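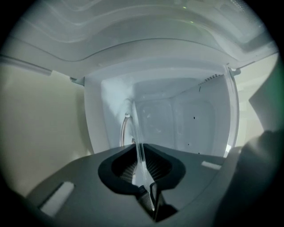
FOR IMMEDIATE RELEASE

8 Dec 2024

Brorkance Opens Repair Counter in Jorville, First 70 Customers Pay Nothing for Labor

JORVILLE - Brorkance, the small appliance repair shop, is opening a walk-in counter on Daly Street. Microwaves, toaster ovens, kettles, lamps, mixers. Bring it in, get a price while you wait, decide then.

The first 70 customers through the door get free labor. Parts extra. One item per household please.

The counter takes over the old shoe store next to the Kundetti bakery. Same owners as the Brorkance workshop out by the rail yard, which stays open for washers and dryers and anything else too heavy to carry.

"People kept calling the workshop about a toaster and then finding out it's two buses away," said Shazia Gondal, co-owner. "So they'd throw it out. We've wanted a place downtown for years and the rent finally came down to where we could say yes."

Gondal and her business partner Tadhg Costello signed the lease in August. Work on the space ran long. Plumbing, mostly, plus a new front door that came in the wrong size and had to go back.

How it works:

Walk in, no appointment. Small items only, if you can carry it we'll look at it.
Quote at the counter. $8 for the check, taken off the bill if you go ahead with the repair.
Most jobs back the same week. Parts orders take longer and we'll call you when when they land.
Repairs carry a 62-day guarantee. Keep the slip.

Please empty crumb trays and wipe out ovens before you come. Cords wrapped, loose plates and racks bagged seperately with your name on them.

Microwaves get worked on by trained staff only and will not be opened at the counter. Please don't open them at home either, parts inside can hold a dangerous charge even unplugged.

Styliani Margaritis will run the counter day to day. She comes over from the workshop, where she has handled small electrics and the parts desk.

"Half of what I see is a fuse, a switch or a door latch," Margaritis said. "Bring the manual if you still have it. If you don't, the model number off the back is fine."

Also in the shop: a shelf of some 800 used spare parts, priced and sorted by type. Knobs, turntable rings, feet, door handles, blender seals. Cash or card. No returns on used parts.

Evening classes start in the new year in the back room. First one is lamp rewiring, taught by Niamh Moriarty, small group, tools supplied. Sign up at the counter only, no phone bookings for now. Toaster class to follow if there's interest.

Opening day has coffee and buns from Kundetti while they last. Street parking out front is short stay, the lot behind the bakery is free after lunch.

Press contact: Ciarán Mac an tSaoi, Brorkance, at the Daly Street counter. Interviews with the owners on request, call ahead to the workshop if you need to film.

ENDS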